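I've been promising the second half of the computer-building post since September, and my cousin Ayantu Araya has started sending me messages that just say "well??" - so let's get into it, with a cup of tea and no particular hurry.

For anyone who missed the first half, I have never built a computer. I've owned plenty, kicked one or two, and once carried a beige monster up three flights of stairs in Rarstead when I was a student, but I had never opened one up with the intention of putting things in it. Then my old laptop gave out in the middle of the family photo album project (867 scans, all backed up, thank goodness!) and I decided that the next machine would be one I understood, at least a little.

My neighbor Musa Tijani teaches an evening class in Arkarthorpe, and he has a rule for beginners that I thought was very silly at first. You don't touch a real motherboard on the first night. You practice on a gray plastic one. It's a flat plate with chunky blocks standing up where the big parts would be, a raised square for the processor and a long rail for a card, and you spend a whole session getting your hands used to where everything lives. I felt like a toddler with a shape sorter. I also, I'm a bit embarrassed to say, needed every one of those 90 minutes.

The processor was the part that frightened me. I'd read so many horror stories about bent pins and crooked corners that I was holding my breath before I even picked it up. Musa had me say out loud what I was doing, which felt ridiculous, but it slowed me down nicely. Look for the corner mark. Hold it by the edges. Lower it straight down and let it settle, and don't push. I must have done it 21 times that evening, in and out, until I stopped clenching my jaw. 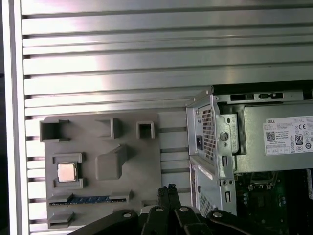
*The practice board, with the little processor sitting in its square and the blue strip down in its rail. Open case on the right.*

I've grown very fond of that plastic plate. There's something restful about a motherboard with all the tiny frightening bits left off - no forest of capacitors, no labels you need a magnifying glass for, just big plain shapes. The processor is such a small thing, too. You spend weeks reading about it and saving up for it, and then it could get lost in a coat pocket.

After that we talked about cases, and I had opinions, because I'd been looking at cases the way other people look at kitchens. I wanted something I could reach into with my whole hand. My fingers are not delicate, and I've lost screws in places far roomier than a computer. Musa's advice was to lay the case on its side, take off any rings, and put a saucer out for the screws before starting. I use the one with the chipped rim that came from my grandmother's set, and I'm sure she'd have had something to say about it.

The real build happened a couple of weeks later on my dining table, on top of the good tablecloth turned upside down. It took me most of an afternoon and 3 cups of tea, two of which went cold. The processor went in on the first try, and I said all the steps out loud to the cat. The memory was harder than I expected (you have to press so much more firmly than seems decent), and the front panel wires made me get up and walk around the block.

Then I pressed the power button and a fan turned, and I called Ayantu and made her listen to it over the phone. She was very kind about it.

Next time I want to write about the cables, which are currently a bird's nest, and about moving all those scans across. If any of you have a way of tying cables that can be undone again without scissors, please leave it in the comments. I've used up a whole bag of the plastic ones already, and I keep having to snip them off again.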